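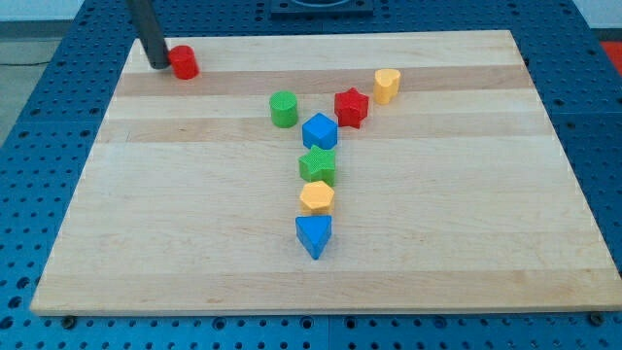
Spent the afternoon at Siltgate watching people teach an arm to spell with toy blocks. The letter was Y. I have questions. 1/6

By "teach" they mean a person drives the arm by remote, over and over, and every run gets saved. The pitch says 800 runs and it "gets the idea." Gets what idea? The shape of a Y, or where Trinidad Cantero likes to put a green star? 2/6

Trinidad is a very good operator, by the way. My own try at the controls took 11 minutes and I'd call the result a letter only if you were being kind. 3/6

So whose skill is in the data? Slide the board over 2 inches and show me that run. I asked. They said it's "on the list" — it was on the list in January too. 4/6

Skistton's write-up says 3592 saved runs across all tasks. Fine, but how many were thrown out first? No number for that anywhere I looked. 5/6

I'd like to be wrong here. Swap the heart for a block it has never handled, leave the remote in a drawer, and I'll come back and watch. 6/6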